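4.2 Spill handling with the Balleo kit

I'll admit I was looking forward to this part! We'd bought the Balleo two-arm kit mostly for its kitchen task library, and Desta Gebretsadik and I wanted to see how it coped once liquid got involved (the vendor demos stay suspiciously dry). We logged 32 spill episodes, with the stock grippers and the default settings.

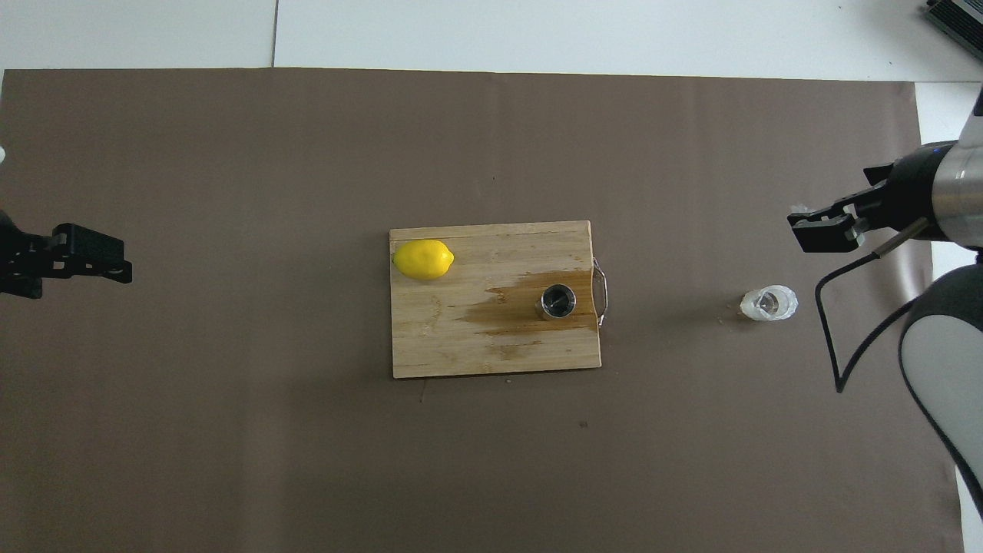
Figure 6. Spill episode on the bamboo board, with the steel cup upright and the plastic cup on its side.

Brown liquid on bamboo is a mean test, I think – the stain and the wood grain can look pretty similar to a segmentation model. The kit's planner flagged the stain in 13 episodes, and I'd hoped for more. Clear plastic cups bothered it too, so we retrained on 562 extra images from the Cele set before moving on to wiping (Section 4.3).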